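6月 作業ノート 梱包材の見直し(灰色帯材の件)
記入:Noura Ghanem

前回からの続き。Susov向け小箱の内側に入れる帯材について、厚みと巻き癖の記録が散らばっていたので、ここにまとめ直す。数値は手元のメモから転記したもの。読めない箇所は省いた。

対象は灰色の薄い帯材。棚番号は3228。納品書の品名は「緩衝用帯紙」となっているが、実際には緩衝の役目はほとんどしていない。箱の内壁に沿わせて、中身が角に当たるのを防ぐ仕切りとして使っている。以後このノートでは「帯」と書く。

1. 現状

帯は巻いた状態で届く。巻きの内側ほど曲率がきつく、切り出して台に置いても平らにならない。外周側の帯は一晩の平置きで使える程度に戻るが、芯に近い側は戻らない。旧手順書には「使用前に平らにすること」とだけあり、方法も時間も書いていない。各自が適当にやっている。私は重しを載せて放置、Drureslow側の作業者は逆向きに軽くしごいてから使う、と聞いている。

しごく方法は速い。ただし表面に短い白っぽい筋が入ることがある。折れ目なのか、表層だけの擦れなのか、目視では区別がつかない。爪を立てて引っかかれば折れ、引っかからなければ擦れとして扱ってきたが、この基準も文書にはなっていない。

2. 繊維の向き

帯には長さ方向に細かい筋目がある。この方向に沿って裂くと比較的まっすぐ裂け、直角に裂くと端がささくれる。曲げについても差があり、筋目に沿った長い弓なりの曲がりは自然に出るが、短辺方向に丸めようとすると途中で抵抗が出て、越えたところで折れ筋になる。紙として普通の挙動。驚くところはない。

問題は切り出しの向きで、以前の担当者は端材を減らすために一部を直角に取っていた。直角取りの帯は箱の角で折れやすい。見た目は同じなので、積んでしまうと区別できなくなる。今月から長さ方向取りに統一した。端材は増える。

3. 平らにする試験

方法は三つ。

A 重し。帯を重ねて板を載せ、板の上に未開封の箱を置く。一晩。
B 逆巻き。太い紙管に逆向きに巻き、軽く留めて一時間。
C しごき。台の縁に当てて逆向きに引く。即時。

各方法とも19本。芯に近い側から切り出したものだけを使った。外周側を混ぜると差が見えなくなるため。

Aは最もばらつきが小さい。下のほうの帯はよく戻り、上のほうはやや残る。重ねる枚数を減らせば揃うはずだが、場所を取る。
Bは戻りすぎるものが出た。逆向きに反った帯は箱に入れると内側へ倒れてくるので、元の巻き癖より扱いにくい。巻き付け時間を短くして再試験の余地あり。
Cは作業者による差が大きい。私がやると11本に白い筋が入った。引く角度が急だったと思う。角度を寝かせると筋は減るが、巻き癖もあまり取れない。
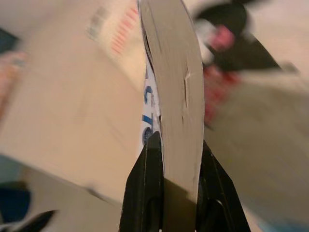

巻き癖を完全に取る必要があるかどうかは、別に考えたほうがいい。箱の内壁に沿わせる用途では、緩い弓なりが残っているほうが壁に張り付いて安定する。真っ平らな帯は、入れた直後に中央が浮く。浮いた部分に中身が引っかかり、帯ごと押し下げられる。試しに、Aで処理した帯と、外周側の未処理の帯を同じ箱に入れて比べたところ、未処理のほうが収まりが良かった。

従って、手順の目標は「平ら」から「弓なりが一方向で、緩いこと」に改める。緩いの定義が要る。暫定として、帯を台に伏せて置き、中央の浮きが親指の厚みより小さければ可とする。親指の個人差については承知している。後日ゲージを作る。

4. 端の処理

切り口の端がめくれていると、箱の底で隣の帯と噛む。カッターの刃が鈍いと確実にめくれる。刃の交換時期は決めていなかったので、一巻きごとに折ることにした。押し切りの裁断機も試したが、帯が刃の下で滑り、端が斜めになる。押さえ板に薄いゴムを貼れば改善しそうだが、現物がない。Benešの旧型に付いていた押さえが流用できるかもしれない。寸法未確認。

端の角は落とさない。一度、角を丸めた帯を作ったが、手間に見合う効果がなかった。

5. 表面の向き

帯の両面は手触りが違う。一方はやや滑り、もう一方は少し粗い。滑る面を中身側に向ける。箱の壁側が粗ければ帯がずれにくく、中身の出し入れも楽になる。ただし巻きの内外と表裏の対応がロットによって逆のことがあり、曲がりの向きで表裏を判断してはいけない。これは先週間違えて、詰め直しになった。指で撫でて確認する。手袋をしていると分からないので、確認のときだけ片手を外す。

6. 保管

開封した巻きは横置きにしない。自重で楕円になり、その部分だけ曲率が変わる。縦置きで、棚の下段の奥。窓側には置かない。湿気については、雨の日に切った帯が柔らかく感じるという話が出ているが、測定していないので判断を保留する。湿度計はTridixの作業室から借りる予定。

切り出し済みの帯は浅い箱に、弓なりの向きを揃えて重ねる。向きを交互にすると嵩が増え、取り出すときに二枚目がついてくる。揃えておけば上から一枚ずつ取れる。

7. 在庫と必要量

次の出荷までに必要な帯は3000本。長さ方向取りに変えたことで、一巻きから取れる本数が減っている。手持ちの巻きだけで足りるかは、次の一巻きを最後まで切ってから計算する。途中の本数で割り戻すと、芯の部分を使えるものとして数えてしまう。芯側をどこまで使うかは項目3の結果次第。

8. 当面の手順

・長さ方向に切り出す。直角取りは禁止。
・刃は一巻きごとに折る。
・外周側は平置き一晩のみ。重しなし。
・芯に近い側はAで処理する。重ねる枚数は従来の半分。
・Cは急ぎの場合のみ。白い筋が出たら爪で確認し、引っかかるものは外す。
・滑る面を中身側。指で確認する。
・向きを揃えて浅い箱へ。

9. 未決事項

浮き量のゲージ。材料は端材の厚紙で足りる。
Bの再試験。時間を半分にする。
白い筋の入った帯を使った箱の追跡。筋が箱の中で折れに進むかどうか、今のところ記録がない。次回から筋のあるものは端に鉛筆で印を付ける。
押さえ板のゴム。
品名の表記。納品書と棚札とノートで呼び方が違う。棚札を直すのが早い。

旧手順書はまだ差し替えていない。差し替えるまでは、このノートの項目8を優先してください。

コメント(4件)

梱包担当
Cの角度ですが、台の縁に当てる代わりに紙管の丸みを使うと筋が出にくいです。太めのものがいいです。細い管だと縁と変わりません。

N. Ghanem
紙管でのしごき、次の試験にDとして入れます。管の外径を測っておいてください。

出荷室
親指基準、こちらでやると不可がかなり出ます。ゲージができるまで保留箱を作って分けておきます。

裁断
Benešの押さえ、倉庫にありました。幅が足りないので、そのままでは付きません。穴の位置も違います。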